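Deddale Pantry Opens Spice Refill Counter on Jarman Street

DEDDALE, 14 April 2021 - Deddale Pantry, the member-owned grocery on Jarman Street, has opened a refill counter for dried herbs and spices. Shoppers may bring any clean, dry container from home and pay only for the weight of what they take.

The counter carries 129 herbs, spices and blends, including whole seeds, ground peppers and salt-free mixes. Members asked for the service in a survey last October, which drew 491 replies.

"People told us they were buying a full jar to use one teaspoon," said Nia Llewellyn, general manager of Deddale Pantry. "Now they can buy the teaspoon."

Containers are weighed at the register before filling, and the weight is written on a sticker that stays on for later visits. Glass, metal and hard plastic are accepted. Bags are not.

The store will also hold a free class on storing and labeling spices, taught by cook Trefor Eynon. Places are limited to 188, spread over several evenings, and members may sign up first.

Jars, tins and a clear bin:

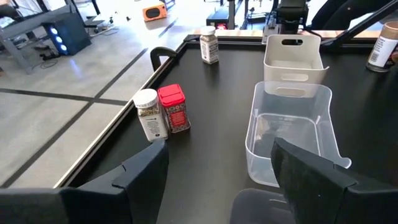
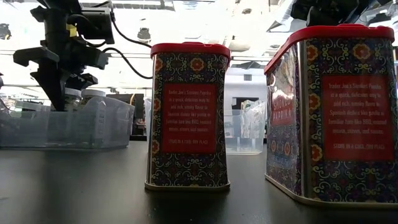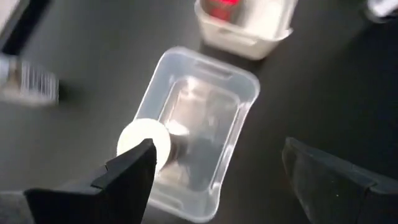
The refill counter is open during regular store hours, except for the last hour of each day, when it is cleaned. Prices are posted at the counter and on the store's website. Members receive their usual discount.

Deddale Pantry has 1056 member households. Membership is not required to shop.

Media contact: Mabli Lewis, Deddale Pantry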